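Jamie Mellor
@jamiemellor

1/ Long thread about blue plastic crates, so mute me now if that isn't your idea of a good evening (it is very much mine). I've been at the Fliseck packing hall in Prurnport for 6 years, and I have feelings about these things that I've been boring my family with for most of that time.

2/ When I started I thought a crate was a crate. You put stuff in it, you send it down the rollers, it comes back. Then Sorcha Daly, who trained me, handed me one and told me to run my thumb along the underside of the rim all the way around before I did anything else. I thought she was pulling my leg!

3/ She was teaching me to feel for splits. A rim goes long before a side does, usually near a corner, and it starts as a hairline you'd never spot from standing height. A split rim will also take the skin off your finger, which I found out in my second week and have remembered ever since.

4/ We used to have gray crates at the old place out in Bloxham and I really did not like them. Everything looked clean in a gray crate. You could have half a leaf stuck down in the bottom and walk right past it. The blue is a food thing, you'll see it in kitchens too (the Band-Aids are blue for the same reason). Hardly anything we eat is that color, so whatever doesn't belong tends to jump out at you.

5/ Same goes for a chip of the crate itself. If a bit of bright blue plastic ends up in with the produce, somebody on the line is going to see it. I love that. I think about it more than is probably normal.

6/ Crates, rollers, cones, the whole glamorous lot.
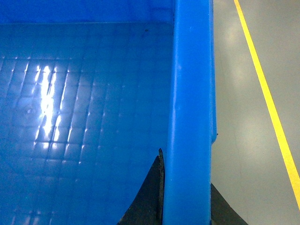
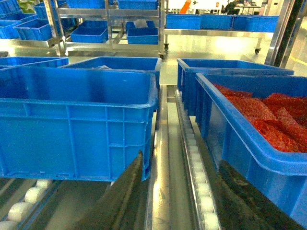
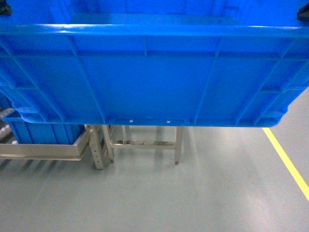
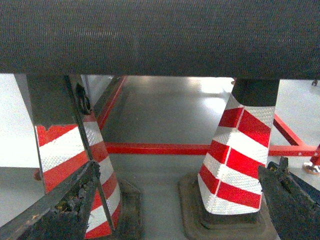 7/ OK so, floors first. In the first picture you've got the little raised squares across the bottom of the crate, and if you look up near the seam with the back wall, over toward the right, there's a tiny dark speck. That speck is my whole argument for blue. On gray I'd have missed it, and on blue it's practically waving at me.

8/ The squares are a pain to clean by hand, I won't lie to you. A cloth skates right over the top of them. What you want is a stiff brush and you go with the rows, then across the rows, then you tip the crate up on its short end and rinse from the top down. Whatever you do, don't scrub in circles. I scrubbed in circles for a whole summer and my shoulder still brings it up.

9/ Second picture is the one my cousin will like, with the crate full of bright red on the right and the big empty one over on the left. I don't care how long you've worked in a place like ours, red against that blue is gorgeous. I have a scarf in exactly those two colors and yes, I know where I got the idea.

10/ Please also notice that the red sits below the rim. THANK YOU. I could write a separate thread about filling to the rim. You fill to the rim, the next crate goes on top, and now your bottom layer is carrying weight that should be sitting on the plastic. Soft stuff bruises, packets pop, and it all gets found by the poor soul at the other end.

11/ Our rule is a hand's width down from the top. Sorcha's rule is a hand's width "and it's my hand, not yours," and she has small hands, so make of that what you will.

12/ Picture three, the crate up in the air, is the best look at the ribs. People think the ribs are there to look tough, but a flat wall that size would belly out once you'd loaded it, and then it won't sit straight on the rollers. The long side is always the one I check first. If it's bowing when the crate is empty, it goes in the pile by the door, no discussion.

13/ A crate in good shape can take 25 kilos all day long. I've seen people put more in. I've also seen those people on their knees picking onions out from under a conveyor, so it does tend to even out.

14/ Somebody always asks how long they last. I have no proper answer for you! We have crates that came over with us from Bloxham after the gray ones got retired, so those are older than my time here, and we have others that cracked inside a month. I'd say a bad drop onto a corner does more harm than a couple of years of ordinary use. Cold mornings are the worst for it.

15/ And then the cones in the last one. I know, I know, but I'm fond of them. I like the reflective sleeves, with that honeycomb sort of shimmer on the pale bands when you look closely. And I like a cone with a big heavy rubber base, so that when you catch it with your boot (when, not if) it stays roughly where you left it.

16/ If you're ever put in charge of cones, and one day you might be, wipe the sleeves. They get a film on them and the shine goes dull so slowly that you don't notice until you put a fresh one alongside. Warm water and a drop of dish soap. I do ours at the end of May and then again when the clocks change.

17/ For anybody who has one of these crates at home (I'm not asking how you came by it): they make wonderful potato storage, they're good for muddy boots, and they're far too heavy to be a laundry basket, which I say as a person who tried it on the stairs.

18/ That's me done. Kettle's on, and if you've got a better way of getting into the corners than an old toothbrush, my replies are open and I would dearly like to hear it.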